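From: Efe Idahosa
To: usudano-dev
Subject: Re: [usudano-dev] hand phase labels flicker between "reach" and "grasp"

Hi Henrik,

Henrik Wegener wrote:
> I ran the segmenter from the June branch over the furniture assembly
> clips and the phase labels are jumping. On one clip I get 31 switches
> between reach and grasp for the right hand, and the left hand is
> labeled idle through most of it. Is this the tracker or the
> classifier? I have not changed any thresholds. Config is the stock
> one, window = 12.
>
> Also, is the planner export supposed to drop idle hands? Elfriede says
> it is, but I can't find it in the docs.

I can reproduce this with the stock config. The tracker output looks fine to me. Both hands keep their IDs through the whole clip and the boxes don't jump. It's the classifier, and I think there are two separate problems.

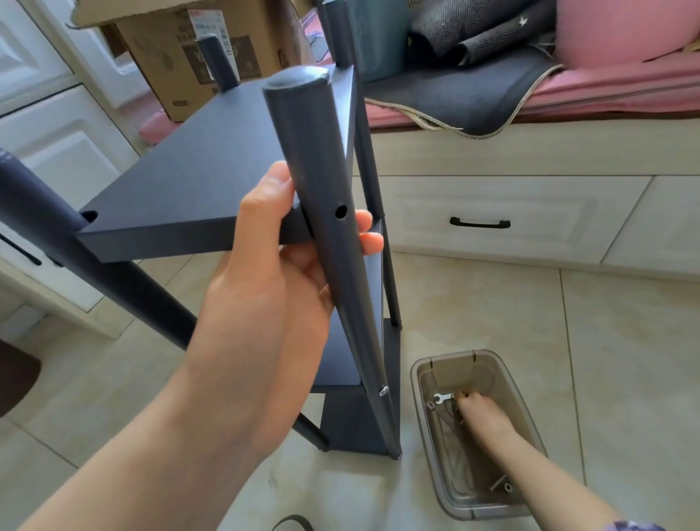

The idle label comes from how we compute hand activity. The classifier looks at fingertip speed over the window and calls the hand idle if the speed stays under the threshold. That is wrong for any hand that is holding something still. In this clip the left hand has its fingers wrapped around the leg of the shelf, just below the screw hole, and it should be labeled "hold". There is a hold class in the model, but the speed check runs first and the hold score never gets read. Wyn moved the check in his cleanup and I reviewed it, so I should have caught it.

The switching on the right hand is a contact problem. When the fingertips are on the wrench in the bin, the contact score sits very close to the cutoff. The bin is translucent and the wrench is small, and the object mask for it comes and goes. Each time the mask drops out we fall back to reach. Raising the window to 77 hides it, but then short grasps disappear, so please don't do that.

What I have on my branch now:

- the speed check runs after the hold score
- separate enter and exit cutoffs for contact
- the last object mask is kept for 3 frames if the detector loses it

With these the same clip gives 12 switches. I went through them by hand and most look right to me. The ones that are still wrong are at the edge of the bin, where the wrist is inside the bin outline and the fingers are not touching anything yet.

On the export: yes, idle hands are dropped on purpose. The planner treats a hand that isn't in the step as free, which means the idle bug also gave you plans where nothing supports the part. If you exported anything from the June branch for Hartmut, it needs to be redone. The docs page is out of date and I'll fix it with the merge.

Could you run the branch on the Böttcher clips before I merge? I only have the shelf ones here. The flag for the old behavior is --legacy-idle if you want to compare.

Efe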